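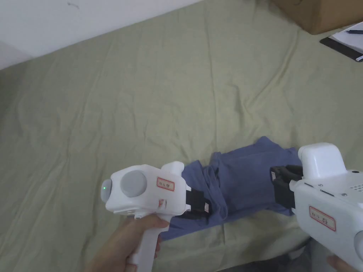
How do you fold a T-shirt if the only flat surface you've got is the bed?

Lay it face down, smooth it out from the middle with your palms, fold each side in toward the center so the sleeves end up on the back, then bring the hem up to the collar and fold once more. A bed is softer than a table, so your edges will come out a little puffier. Mine have been puffy for years and the drawers still close!

Do I have to make the bed first?

I do, but in a lazy way. I pull the comforter off, tug the sheet more or less straight and leave it at that. Wrinkles in the sheet don't matter much for T-shirts. They do matter for button-downs (a ridge underneath will press right into the front placket if you lean on it), so for those I go find the kitchen counter.

What about shirts that come out of the dryer in a ball?

Hold the ball by the shoulder seams and give it two good snaps, the way you'd shake crumbs off a tablecloth. If you can't find the shoulders, find the hem first. It's the longest straight edge on the shirt and you can walk your hands up the side seam from there. I stole this from my neighbor Valquíria Bragança, who folds faster than anybody I've ever met and does it while talking on the phone.

Do you fold or roll?

Fold for drawers, roll for suitcases. I tried rolling everything one September and by the end of the month I had a drawer full of little blue and gray logs and couldn't tell my good tees from my painting tees. Some readers swear by rolling and send me pictures of gorgeous drawers, so if it works for you, ignore me.

How many T-shirts is too many?

Oh boy. I get this one a lot. When I first emptied every closet and drawer in our house I had 50 of them, and that was only mine. These days I go by the drawer: if I have to push down to shut it, something has to go. I don't keep a target number, and I'd be suspicious of anybody who gave you one.

Why do you keep telling people to write things down?

When you're sorting clothes you make a hundred tiny decisions and forget every single one by dinner. I jot down what's going to the cousins, what needs a button, what I've decided to replace. Plain paper and a pen are fine. I tried doing it on my phone and ended up reading the news on a pile of socks.

Which boxes should I use for donations?

Any cardboard box that's small enough to lift when it's full. Big ones seem like a great idea until you're dragging one down the stairs. I also tape the bottom twice, after an episode with some sweaters in the driveway that I'd like to forget.

Can I store folded shirts in cardboard long-term?

For a season, sure, someplace dry and off the floor. For longer than that I'd switch to a lidded plastic bin or a cotton bag. Wash everything first, even the shirts you only wore once.

My husband/roommate/teenager folds everything differently. Help?

Let it go, mostly. Dinesh Pinto wrote in to say he and his wife each fold their own laundry and have separate sides of the dresser, and he sounded extremely cheerful about it. We do the same at our house now.

Can I send you a question?

Please do! Leave it in the comments and I'll add the good ones here. Last updated Aug 26, 2018, with the part on boxes.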